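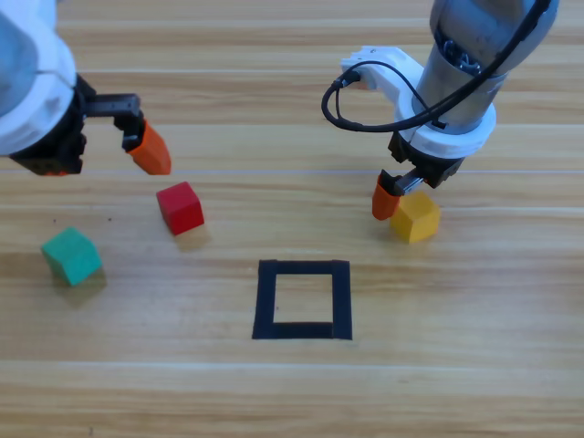
Corinne Dobson

Progress report to the Stanby Fund, second period, historical fiction award

The novel is still called The Salt Ledger, although my editor has asked me twice whether I am attached to the title, in the tone people use about a sofa.

When I last reported, I had a heroine, a murdered harbor clerk and 90 pages. I now have the same heroine, a different murdered clerk and 300 pages, of which I would be willing to show you most. The first clerk had become too likable to kill and has been given a wife and a job in the customs house. The replacement is dead by the end of chapter 2 and everyone is happier.

The research trip to Lirnus used the whole travel line of the budget. The parish archive opens in the mornings, except when it doesn't, and I lost a Sunday and the day after it to a locked door and a very good bakery. I did get through the port registers. They are mostly complaints about rope. One of them, though, lists the cargo of the Zusora on the night she went down, and it includes a crate entered only as "glass, not to be opened." I had been planning to invent something for the plot to turn on, and I have cancelled that.
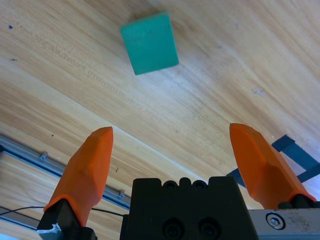
Chapter 9 remains the problem. It is the siege, told by the heroine's aunt, and it was the sample I sent with my application, so I understand you may be fond of it. I am too. But it no longer connects to the chapters on either side. Look at the green block on the tabletop, set at a slant with nothing touching it, and you have my siege. I have tried moving it earlier, moving it later and giving the aunt a cough. The present plan is to break it up and let her tell it in pieces, over meals, to people who would like her to stop.

Spending is on track apart from photocopying, which the archive charges for by the sheet and by mood. I would like to move what is left of the equipment line to cover it.

A full draft will reach you in September. The ending is written. It was written first, before I knew who any of these people were, and at least one of them will have to be brought back from the dead to attend it.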